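Home Stories Poems Submit About Search this site Go

Filed under: Short fiction, Money

The Minimum

The letter from Fitzsimmons said that Olaia Montes owed £1,309 and that the least she could pay this month was £50. She read it standing up in the kitchen with her coat on. Then she put it in the drawer with the others and took the bus to work.

She had opened the card to pay for a boiler part. After that it had paid for tyres, a school trip and a weekend in Urnport that rained from start to finish. None of it had seemed like much. She had paid the minimum every month, on time, and had thought of herself as a person who was managing.

At lunch she sat across from Hollis Kasprzak, who had worked in accounts at Collen longer than anyone and ate the same cheese roll each day. She asked him how long it would take to clear a card if you only ever paid the minimum.

"What's the rate?" he said.

She didn't know. He wiped his hands and told her to find out.

It was on the back of the statement in grey print. She rang him that evening and read it to him, and she could hear him tapping at a calculator. He was quiet for a bit.

"Years," he said. "More than you'd like. Are you still using it?"

"Only for food. And petrol."

"Then it's longer than that."

She cut the card up over the bin with the kitchen scissors. It took more effort than she had expected and one piece flew behind the cooker, where it stayed. She wrote down what came in and what went out on the back of the envelope. There were 3 payments she couldn't place at all. One was to something called Bukine, every month since February, and it took her half an hour to find out that it was a film service her son had signed up to for a free trial. She cancelled it and he shouted at her through the bathroom door.

She rang Fitzsimmons in the morning, before her shift. The woman on the phone was perfectly pleasant. She asked whether Olaia was in difficulty and Olaia said no, then said she wasn't sure, then asked what counted. They went through the envelope line by line. The woman set the payment at double what it had been and moved the date to the day after payday.

"Can you manage that?" the woman asked.

"I think so," Olaia said. "If nothing breaks."

The washing machine lasted until the autumn. She took the clothes to her sister's for 2 months and bought a second-hand one with cash, counting the notes out on the seller's front step. He offered her a lift home with it. She sat in the van with the hose in her lap and worked out what was left on the card. It was still a lot. It was less than the price of the boiler part, though, and she hadn't been able to say that before.
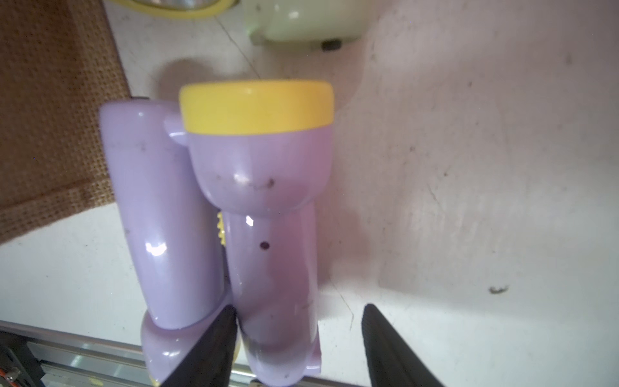
When she got in, another letter from Fitzsimmons was on the mat. She opened it before she took off her coat. They wanted to raise her limit. She read it through to the end, turned it over and started the shopping list on the back.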